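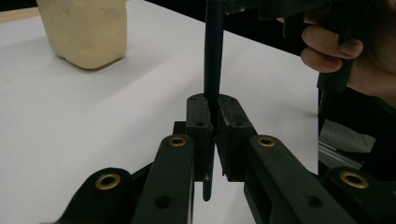
Chapitre 5
La formation des coalitions parlementaires

5.1 Objet du chapitre

Dans un régime parlementaire où aucun parti ne détient la majorité absolue des sièges, la désignation du gouvernement dépend d'un accord entre plusieurs groupes. Le présent chapitre traite de la phase comprise entre la proclamation des résultats et le vote d'investiture. La durée de vie des cabinets et les causes de leur chute sont étudiées au chapitre suivant.

On appelle coalition gagnante tout ensemble de partis dont les sièges cumulés atteignent le seuil requis pour l'investiture. Une coalition gagnante est dite minimale lorsque le retrait de l'un quelconque de ses membres lui fait perdre cette qualité. Elle est dite surdimensionnée dans le cas contraire. Le gouvernement minoritaire, qui ne repose sur aucune coalition gagnante formelle, suppose l'abstention ou le soutien extérieur d'au moins un groupe.

5.2 Taille et proximité

Les premiers modèles retiennent la taille comme seul critère. Les partis y sont supposés rechercher des portefeuilles et ne pas vouloir les partager au-delà du nécessaire. Soit une assemblée dont la majorité est fixée à 70 voix. Une alliance qui en réunit 80 sera surdimensionnée si elle comprend un parti de cinq sièges, dont le départ ne modifierait pas l'issue du vote. Le modèle prédit alors l'éviction de ce partenaire. L'observation le confirme dans certains parlements et l'infirme dans d'autres, en particulier lorsque la révision de la constitution figure au programme commun.
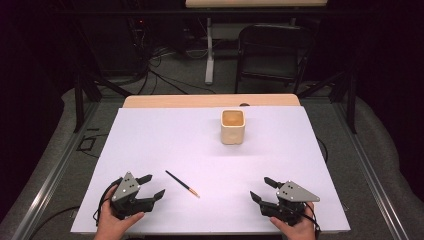
Les modèles dits spatiaux ajoutent à la taille la distance entre les programmes. Chaque parti est représenté par un point, d'abord sur un axe unique, puis dans un espace à 2 dimensions lorsque le clivage économique ne suffit pas à décrire la compétition. La lecture d'une position exige dans ce second cas deux coordonnées distinctes. La petite tasse carrée posée sur le grand plan blanc se trouve ainsi près du centre, mais légèrement décalée vers le bord opposé ; un parti peut de même être médian sur la question fiscale et s'écarter de la médiane sur la question territoriale. Il en résulte que la notion de parti pivot, univoque sur un axe, doit être redéfinie dès que l'on en introduit un second.

5.3 Le cas de l'assemblée d'Imov

L'assemblée régionale d'Imov servira de fil conducteur. Les élections de novembre y ont laissé deux formations en position de conduire les négociations, la liste Drendov et l'Union Jomik, séparées principalement par la répartition des compétences entre la région et les communes.

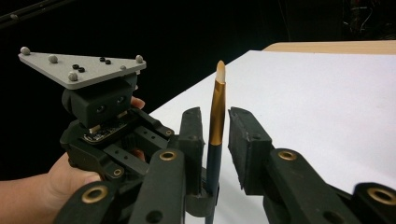

Aucune des deux ne pouvait gouverner seule. La liste Drendov, arrivée en tête, disposait du droit coutumier d'ouvrir les consultations ; l'Union Jomik occupait la position médiane sur l'axe économique. L'étude de Duyên Hoàng, fondée sur les comptes rendus des séances préparatoires, montre que l'ordre des consultations a pesé davantage que l'écart en sièges. Le texte de l'accord, signé le vendredi 24 avril 2020, est reproduit en annexe. On en examinera d'abord la clause relative aux présidences de commission, puis la procédure d'arbitrage des différends entre partenaires.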